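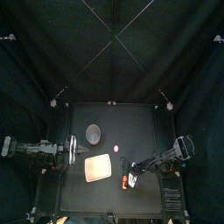 Gripper and controller trials, Takley workshop

Over the spring we spent a good deal of time at the bench in Takley comparing fingers, cameras and controllers for a pair of small arms. The page is mostly for people who have asked what we tried and what we kept. It was put together by Kirsten Skov, with notes from Bjarke Hjaltadóttir, who ran most of the controller sessions. Last changed 12 May 2024.

The entries are short and go more or less in the order we did the work. Click any title for the longer notes, where we have written them.

The enclosure

Dark cloth at the back and down both sides, with two cords crossing on the back wall. We moved to cloth after the first round, when the cameras kept picking up people walking past the bench. Exposure settled down a lot afterwards.

The mat

Matt black, with a raised border. We tried a grey one first. Pale objects were harder to pick out on the grey and it showed every mark, so it went back in the cupboard.

Two arms, opposite sides

One arm on each side, both able to get to the middle. A single arm would have done for some of the comparisons, but we wanted handovers in the test as well, and setting up a second bench for those would have meant doing the calibration twice.

Objects on the table

A translucent cup, a small pink ball, and a flat pink-and-white tray with rounded corners. The cup is the awkward one for the cameras and the ball is the awkward one for the fingers. The tray is awkward for everybody. It sits so low that the fingertips have to come down almost to the mat before they can get hold of the rim.

The white card

Stood upright near the right gripper for this layout, with a small orange object beside it. The card has dark markings on it. Thin upright things turned out to be a fair test of how gently a gripper closes, and we wish we had put one in from the start.

Stock fingers

Our baseline. Every other set was compared with these, on the same layouts and at the same speed. They are good on boxes and on anything with two flat sides. On the ball they depend on the arm arriving dead centre, and a small error sends it rolling off towards the border.

Lavley short pads

The first alternative we fitted. Soft, quite thick, and easy to change with one screw a side. They held the ball well and were no trouble on the cup. Too thick to get under the tray, and they pick up fluff from the cloth.

Lavley long pads

Same material, longer and thinner. Better on the tray. They bend if you squeeze hard, and once bent they close with a gap at the tips. Kirsten liked these more than Bjarke did.

Pointed tips

Good for reaching into a tight gap and for nudging something a short way across the mat. They mark soft objects if the force is set too high, so we kept them off the ball until the limits had been changed. The first pair we made was slightly too long and caught on the mat on the way down.

Force limits

A dull afternoon but a useful one. We lowered the closing force in steps until each set of fingers began to drop things, wrote the figure down, and went back up one step. The translucent cup set the upper limit for nearly all of them. It gives at the sides well before the others show anything.

Wrist cameras

We compared the camera we already had with a Fakano unit on the same bracket. The Fakano focuses closer and has a wider view, so you can still see the fingertips when the gripper is right down on the table. Its cable is stiffer and needs a bigger loop. On one layout the loop caught on the other arm and we had to stop and route it again.

Cables

We get asked about these more than anything else. The loops look untidy and they are meant to have that much slack. With the cables tied close to the links, the wrist could not turn all the way round without pulling, and the camera image dropped out at the end of the turn. We now leave the loops long and check them at the start of each session.

Overhead view

The fixed camera covers the whole table. It is the one we use for scoring, as the wrist views are too close to tell whether an object has been set down in the right place. It struggles with the translucent cup against the black mat. Turning the gain up helped a little.

The old controller

The one that came with the arms. Reliable, a bit slow to respond, and easy to explain to someone new. If both arms were told to move at the same moment, one started slightly late. You would not notice on a single pick. You notice on a handover.

The Mogensen controller

On loan to us until August. Both arms start together and the motion is smoother at low speed, most obviously in the last part of the approach. The menus are poor. Bjarke spent a morning looking for the setting that turns off the automatic return to home, and found it under display options.

Test runs, first set

40 runs for each set of fingers, with the objects put back on marked spots between runs. We used the old controller throughout so that only the fingers changed. The short pads came out ahead on the ball and the stock fingers came out ahead on nearly everything with straight sides.

Test runs, second set

The same layouts with the Mogensen controller. Fewer runs, as we were short of time. The order of the fingers did not change. All of them did a bit better on the tray, and we put this down to the slower final approach.

Total so far

285 runs that we are happy to count. There were others, mostly from the first week, which we left out after finding that the left arm had been calibrated against the wrong corner of the table.

Handovers

Four layouts, passing the ball from one side to the other over the middle of the mat. Soft pads on both arms worked best. Stock fingers on one side and soft pads on the other was nearly as good, and is what we would suggest if you only have money for one set.

Things that broke

One short pad split along the screw hole. One camera bracket cracked when an arm was driven into the border during setup. A connector on the old controller worked loose twice, and has since been replaced.

What we kept

Long pads for general use, stock fingers for boxes, pointed tips in the drawer for the odd job. The Fakano camera stays. We have asked for a price on the Mogensen controller and are waiting to hear.

Still to try

A set of curved fingers for the cup, and a rougher pad for the tray. Kirsten would also like to repeat the stock finger runs with new limits, as the old ones were set before we had worked out how to measure them properly. Each layout will get five runs as a quick check before we commit to a full set.

Using these notes

You are welcome to use anything on this page in teaching or in your own write-ups. Please say where it came from. Drawings for the pointed tips are available if you write to the workshop, and we can send the run sheets as well, though the handwriting on some of them is Bjarke's.

Back to all galleries
Workshop contacts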